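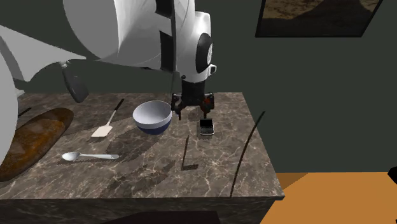
4. Setting up your phone for the Bellgate doorbell

Right, the bell's on the wall and the wires are tucked away, so let's get it ringing your mobile as well. I do mine in the kitchen with a cup of tea.

4.1 Turn on Bluetooth and open the Bellgate app.

4.2 Tap Add Bell, then hold the bell's side button until it chirps twice.

4.3 Type in the starter code, 1338, and pick your own straight after. Please do change it!

4.4 Choose your home wi-fi. If the list stays blank, walk nearer the router and tap Refresh – mine took three goes last December.

Note: Zodwa Magagula wrote in to say her bell only chirped once. A single chirp means the battery is low, so charge it and go back to 4.2.

Caution: don't hold the button for longer than 44 seconds. That wipes everything, and you'll be starting again from section 1.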